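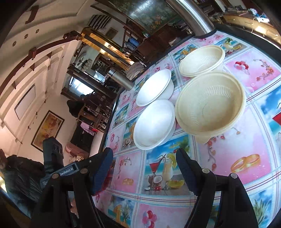 Slide 1 – bowls on a printed tablecloth

OK hi, thanks for staying past lunch. Sang Doãn, lettings side, Kesgate office. Talk is on tenant turnover, mostly the gap between move-out and move-in. Keep it under the half hour, leave time for the deposit question, it always comes up.

Start with Daston Court. 281 units, mix of studios and two-beds. Last November we had way too many sitting empty and the owner wanted to cut rents. I said wait. Looked at the calendar first.

What was going wrong:
keys came back, went in a drawer, inspection booked days later
painter booked after inspection, cleaner after painter, all by seperate phone calls
listing went up last, with old photos

(pause – ask who still does it this way. hands)

What we changed. Pre-move-out walk 4 weeks ahead, tenant there if they can make it. Painter gets a date that same afternoon. Listing live before the keys are back. Viewings while tenant still in – ask nicely, give proper notice, check your lease wording!!

Hamdan Street next. Smaller building, older, boiler trouble. Didnt go as well. Three tenants said no to viewings and we had no plan B. Own up to this, don't skip it. Now we do a rent credit for the last week, most say yes.

Wastidov – the big one, 454 units, two towers. Only started there in spring so no full year yet, dont promise numbers. Concierge does key handover now, huge help. Story about the parking fobs if time.

Deposit question: itemize, dated photos, send it early. Arguments drop off when people get the list before they have to ask for it.

Stuff to take away – walk early, book the painter the same day, new photos. Handout has the checklist, page 3 is the one to copy.

Questions. If the mic is dead again repeat them back to the room. Email is on the handout.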